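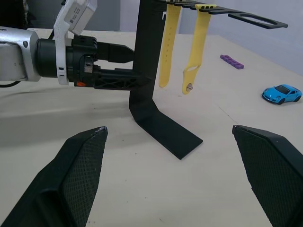 Room capacity with a stage for an evening reception
Posted in Venues & Event Hire

skollside
The Ustley lists its main hall at 300 standing. We need a stage and a buffet line for a company party in February. Does the 300 still apply, or is it reduced?

Busier
Reduced. The listed figure is for a clear floor. With their standard stage in place the license drops to 260, and the buffet tables come off that too. Ask for the floor plan with your layout marked on it, and get the final number in the contract.

warrier_events
we had 297 in there one year and it was fine, but no stage. bar line was over 30 minutes at one point so book the second bar

skollside
Thanks. Floor plan requested. Does the 260 include staff and the band?

Busier
Yes, everyone in the room.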